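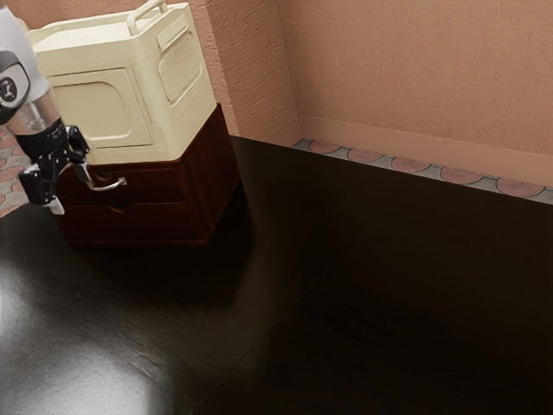 동작 계획 · 제어 > 시뮬레이션

홈 | 게시판 | 태그 | 미해결 글 | 로그인

서랍 손잡이 접근 구간에서 계획은 성공하는데 실행이 중단됩니다

작성: Bence Szabó | 3월

주방 시뮬레이션에서 2단 서랍장의 위 칸을 여는 작업을 돌리고 있습니다. 손잡이가 아치형 금속이고, 서랍장 위에는 크림색 소형 가전이 올라가 있습니다. 그래서 팔이 위쪽에서 내려와 서랍장 앞을 지나 손잡이 높이까지 가야 합니다.

구성은 다음과 같습니다.

- 플래너: Wirard 4, 샘플링 기반, 관절 공간
- 충돌 모델: 서랍장은 볼록 분해, 손잡이는 별도 메시
- 제어: 관절 임피던스, 말단 힘 임계값 초과 시 정지
- 파지 자세: 손잡이 좌표계 기준 고정 오프셋

사전 접근 자세까지는 문제가 없습니다. 마지막 직선 구간에서 손가락이 손잡이 바로 옆까지 간 뒤 힘 임계값에 걸려 멈춥니다. 439회 실행 중 191회가 같은 구간에서 중단되었습니다. 플래너 로그에는 충돌이 없고 경로 상태는 모두 valid입니다. 힘 임계값을 올리면 중단은 줄지만 손잡이가 밀리면서 파지가 어긋납니다.

확인한 것: 역기구학 잔차 정상, 손잡이 자세는 시뮬레이터의 참값을 그대로 사용, 시간 간격을 절반으로 줄여도 동일. 플래너 쪽을 더 봐야 하는지, 제어 쪽을 봐야 하는지 판단이 안 됩니다.

Anikó Barta

플래너와 물리 엔진이 같은 충돌 형상을 쓰는지부터 확인하십시오. 손잡이를 별도 메시로 넣었다고 했는데, 물리 엔진은 메시를 불러올 때 볼록 껍질로 바꾸는 경우가 많습니다. 아치형 손잡이를 볼록 껍질로 바꾸면 손잡이와 서랍 전면 사이의 빈 공간이 막힙니다. 플래너는 원본 메시로 검사하므로 valid를 반환하고, 실행 단계에서는 손가락이 막힌 면에 닿습니다. 적어 주신 증상과 맞습니다.

확인 순서:

1. 물리 엔진의 충돌 형상 표시를 켜고 손잡이 안쪽이 비어 있는지 봅니다.
2. 막혀 있으면 손잡이를 캡슐 여러 개로 근사합니다. 저는 아치 하나에 캡슐 19개를 썼는데 그보다 적어도 됩니다.
3. 플래너에도 같은 캡슐 모델을 넣습니다. 양쪽 형상을 한 파일에서 생성하는 편이 관리하기 쉽습니다.
4. 접촉 마진(contact offset)을 확인합니다. 기본값이 손가락과 손잡이 사이 여유보다 크면 형상을 고쳐도 접촉력이 일찍 발생합니다.

실패가 전부가 아니라 일부라는 점은 접근 자세의 분산으로 설명될 수 있습니다. 중단된 실행과 성공한 실행의 손목 yaw를 나누어 그려 보십시오. 한쪽으로 몰려 있으면 형상 문제일 가능성이 높습니다.

힘 임계값은 원래대로 두십시오. 형상이 틀린 상태에서 조정한 값은 나중에 다시 바꿔야 합니다.

Keir Purves

플래너 시드를 바꿔 보세요. 저는 버전 올리고 나서 비슷한 문제가 없어졌습니다. 무슨 버전이었는지는 기억이 안 납니다.

Angus Moncrieff

Barta 님 답변에 덧붙입니다. 형상을 맞춘 뒤에도 마지막 구간은 관절 공간 경로를 그대로 추종하지 말고 분리하는 것이 좋습니다. 사전 접근 자세까지는 플래너, 그 뒤는 손잡이 좌표계에서 정의한 직교 공간 임피던스로 처리합니다. 접근 방향 강성은 낮게, 측면 방향은 그보다 높게 둡니다. 정지 조건도 힘의 크기 하나로 두지 말고 축별로 나누십시오. 접근축 접촉은 파지 단계로 넘어가는 신호로 쓰고, 측면축 접촉만 오류로 처리하면 됩니다.

다만 관절 한계 근처에서는 직교 공간 제어가 불안정해질 수 있습니다. 상단의 가전을 피하느라 팔꿈치가 꺾인 해가 선택되는지 확인이 필요합니다. 사전 접근 자세를 뽑을 때 조작성 지수로 걸러 내면 대부분 빠집니다.

문의: 게시판 운영 페이지 | © Temex 커뮤니티 | 맨 위로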